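## 4. Laying out the table and teaching the home pose

Okay, the arm is bolted down and it talks to the laptop (if it doesn't, go back to section 3, I'll wait). Now comes the part I like best, and also the part where our club has wasted the most blue tape.

Every practice run for the Fulari challenge starts from the same table layout and the same arm position. If you skip this section and just eyeball it, your saved runs won't match anybody else's, and Filippos Tzanetos will make you delete them. He made me delete 33 of mine in February, so I speak from experience!

### What you need

- One roll of blue tape
- Scissors (tearing it by hand leaves fuzzy ends)
- The red eight-sided block from the parts drawer
- The laptop with Braretano open and the arm connected
- A partner on the stop button

### Steps

1. Press the stop button and leave it pressed. You're going to have your arms all over the table for a while.

2. Wipe the tabletop with a dry cloth and let any dust settle before you tape. The tape hates dust.

3. Lay the ring. It's a big loose oval, made of separate pieces with gaps between them. Put the longer strips down at an angle first, then fill in between them with little squares. Don't fuss over making the pieces match. I spent a whole meeting on that once and the arm could not have cared less.

4. Build the target inside the ring, on the right side as you look from the laptop chair. It's a square, with a paler patch in the middle. Press the corners flat with your thumbnail.

5. Set the red block upright just past the target, on the curtain side. Leave a little daylight between the block and the tape so you can tell later whether a run really moved it.

6. Pull the gray curtain all the way across. Yến Lưu found out that our tracking got jumpy whenever people walked by behind the table, and the curtain took care of it.

7. Hands out, partner ready, release the stop button. In Braretano, choose **Poses > Home > Go slow**.

8. Watch the fingers come down. You want them open and hanging straight, with the tips a little above the tabletop. If they look like they're going to touch, hit stop and go to "Fixing the height" below.

9. Choose **Poses > Home > Save** and type your initials in the box. The box accepts a blank, which is annoying, so check it.

Once you've saved, step back to the laptop chair and compare your table with ours.
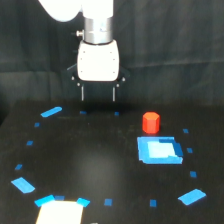 *Figure 4-1. Fingers open over the table, red block waiting beyond the target.*

Your ring can be a bit lumpier or a bit rounder than that one. The block and the target are the two things to get right, plus the open fingers.

> **Caution:** "Go slow" is only slow compared to the regular speed. The fingers are thin metal and they will happily bend if they're driven into the table. Keep your partner's hand on the button until the arm has stopped completely.

> **Note:** Don't grab the little metal knob on the side of the collar to turn the wrist. It looks like a handle and it isn't one. Use the arrow keys.

### Fixing the height

If the fingers stop too high or too low, you can nudge them without redoing the whole pose.

1. Choose **Poses > Home > Edit**.
2. Tap the up or down arrow. Each tap is one small step, and holding the key does *not* go faster (I've tried).
3. Stop if you've tapped down 5 times and you're still too high. Something else is wrong, most likely the table height setting from section 2.
4. Save again, with your initials again.

Octavian Sârbu likes to slide a folded index card under the fingertips as a gauge. It works nicely! Take the card away before you save, though, and please don't use your phone for this.

### If Braretano complains

**Error 111, "pose out of reach."** You probably loaded the home pose for the Nellow table, which sits lower than ours. Go to **Tables**, pick the right one, and try again.

**"Target not found."** A corner of the tape has usually curled up, or there's a patch of glare from the ceiling lights sitting on the square. Press the tape down, then try turning off the front row of lights. If that still doesn't do it, pull up the target and tape a new one.

**The arm stops partway and the screen says nothing.** Check the stop button. It's the stop button. I lost 20 minutes to this with Genalyn Manalastas standing right next to me, and her elbow was on it.

### Before you move on

Run **Go slow** one more time from a different starting position and make sure the fingers end up in the same place. If they do, write the pose name in the logbook and go on to section 5, where you'll close the gripper on the block for the first time.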